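Fatima Oosthuizen
December 5, 2018

Okay, a few of you asked how the hallway repaint went and I promised a proper answer once I'd slept, so settle in, this is going to be a long one. It's mostly about gray paint and how much I now know about it (more than I ever wanted to!).

I grew up in a house where every wall was cream. My mother called it "magnolia" when company came, but it was cream. So when I finally had walls of my own I was determined to have gray, a nice calm gray, with a picture or two hung where you'd see it coming in.

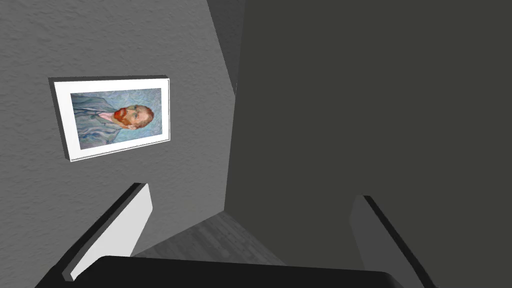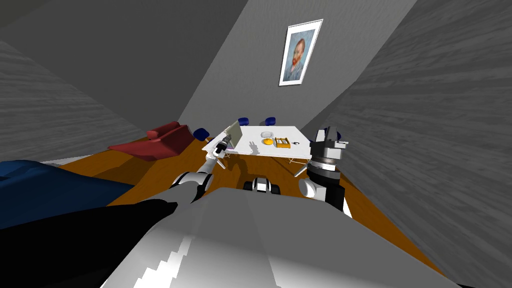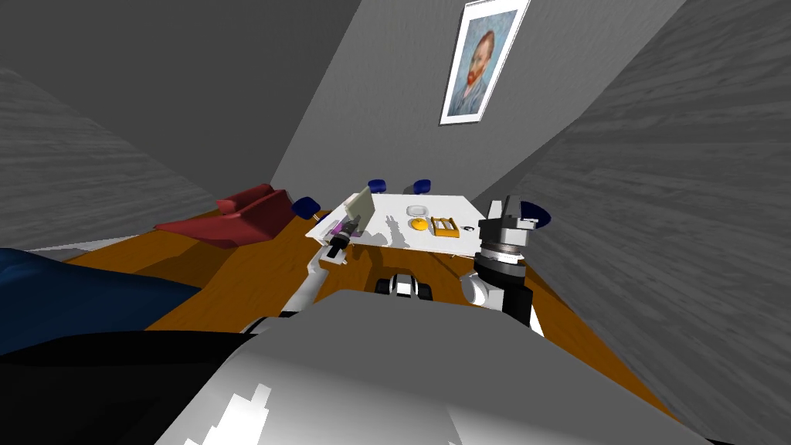 Now, the trouble with gray is that there are so many of them. I went down to Heris, the paint store by the old post office, thinking I'd be out in ten minutes, and the man very kindly handed me a fan of little cards as thick as a sandwich.

I brought home far too many. Taped them up next to the door frame, went off to make supper, came back, and half of them had turned purple. The other half looked like the inside of a filing cabinet. Same cards, same tape! It was only the light going.

So my first piece of advice, and I wish I'd listened when my sister-in-law gave it to me, is to leave the cards up for a good few days and look at them at breakfast and again with the lamps on. Gray in a north-facing hallway goes blue in the morning like you wouldn't believe.

I did end up paying for somebody's opinion. There's a small firm called Brevell that does color visits, and they charged me $100 to stand in my hallway for an hour with a cup of my coffee. Worth it, I think? She told me my floor was very orange and that a cool gray would make it look more orange still.

Which of course I hadn't thought about at all. You stop seeing your own floor. Mine has been there since before I moved in and I'd have told you it was brown.

Somebody will say refinish the floor then, and believe me I asked. The quote from Benavides Flooring was $2,000 for the hall and the front room together, and that was with me moving the furniture myself. The floor stays orange and we are going to be friends.

We settled on a gray with a bit of brown in it. The card says Zaltow. I have no idea what a Zaltow is, and the man at Heris didn't know either, but he mixed it up for me and it's a lovely soft thing, like a wool blanket that's been washed a lot.

I bought 2 cans and used every drop. Buy the extra can, that's all I'll say. I was scraping the tray with a spatula by the last stretch behind the coat hooks, and you can tell if you know where to look (please don't look).

Prep took longer than painting, same as everyone always says. I filled nail holes for an entire evening. The people before me must have moved their pictures every other week. There was one patch by the light switch that looked like a colander.

Speaking of which, pictures! I had always hung mine too high. I'm short, so I don't know what I was thinking, I must have been copying my tall husband. The usual rule is to get the middle of the picture at eye level, and I cut out paper shapes and moved those up and down for a while before touching the hammer.

Also if you have one big wall and one small picture, try it off to one side, near a chair or a lamp. Ours looked lost right in the center. Moved it over by the bench and it seems much happier.

All told, with paint, brushes, the color visit and a new light fixture I hadn't planned on, I spent nearly $700. I'd set aside less than that, so the bathroom will be waiting until July.

My mother came by yesterday, stood there in her coat for a good long while, and asked when I was going to put the color on. So that's one review in! I'll post the brand of brush I liked once I find the wrapper, I know it's in the garage somewhere.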